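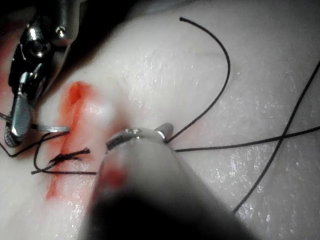
Vol. 28, No. 5

The Long Table at Eltwood
By Igor Ostrowski

I'll be up front, I went to Eltwood for the soup. My cousin had been on the phone to me all spring about this church supper where a Mrs. Trịnh makes a beef noodle broth that starts simmering before the sun comes up, and I am a weak man, so in May I got in the car and drove 251 miles.

The church is Eltwood Fellowship, and it meets in what used to be the Wodis shoe store on Mill Street (you can still see where the letters were over the door). On paper there are 546 members. The pastor laughed when she told me that, and said if they all showed up on the same morning she'd be preaching from the parking lot. The supper is a different story. Last year they served 716 plates at the spring one alone, and plenty of those went to people who have never sat through a sermon there and don't plan to.

I got in at four and was handed an apron before I'd found the bathroom. My job was scallions. I am slow at scallions! The woman next to me, who'd driven down from Nongate with her two boys, did three bunches for every one of mine and told me the whole history of the split while she was at it.

Right, the split. Two congregations used to share the building, one worshipping in Vietnamese at nine and one in English at eleven, and for years they mostly met in the doorway, one bunch going out with their coats on and the other coming in. Then the boiler died one January and there was only money to heat the place for one service. So they doubled up. Hymns got sung in both languages at once, which I heard for myself the next morning and which is loud and a bit of a mess and made me tear up in the second verse.

Some people left over it. She didn't hide that. Her own brother goes to a church across the river now and they don't talk about it at Christmas.

Supper started at six with a grace so short I missed it. I sat between a retired bus driver and a teenager who wanted to argue about the book of Jonah, and he was winning until the broth came out. It was everything my cousin said. I had two bowls, then a third that I'm calling a half because I left the noodles.

The next supper is in the fall. Bring a dish if you can, and get there early if you want a chair near the kitchen.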